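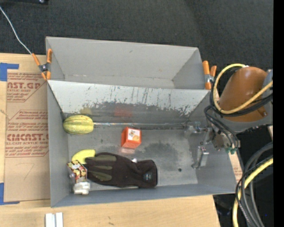 Teemu Rissanen thinks I should have built the gripper from scratch, and told me so before I had the Dimon kit out of its carton. By his reckoning the parts come to less than half the price, and anyone with a drill press can make the brackets. He may be right about the price. I paid 564 for the kit, and two evenings of assembly came on top of that.

The Dimon goes on the arm at the Restoton workshop, where we are building a bin picker. The linkages and brackets are silver-gray metal and went together without filing. The instructions are poor. Step 5 has the fingers mounted before the tubes are connected, and I had to take them off again to get at the green fittings.

Reach is good. The gripper comes in over the side wall and the fingers get down into the deep half of our bin. Corners are harder. A melon lying against the left wall needs a different approach from a small box in the middle, and I spent most of a Saturday on that alone. Gloves are the worst because they lie flat.

Route your cables before you do anything else. Ours hang in loops beside the arm, and the kit includes only 40 cm of sleeve, too short for any arm I have used. I bought more at Kuusisto.

The bin is not part of the kit. Ours is gray with a divider, and a spring clamp at each end of the divider. The divider is scraped low down but I see no need to replace it yet.

I would buy the Dimon again for a shared shop. For a single arm at home I would price Teemu's version first.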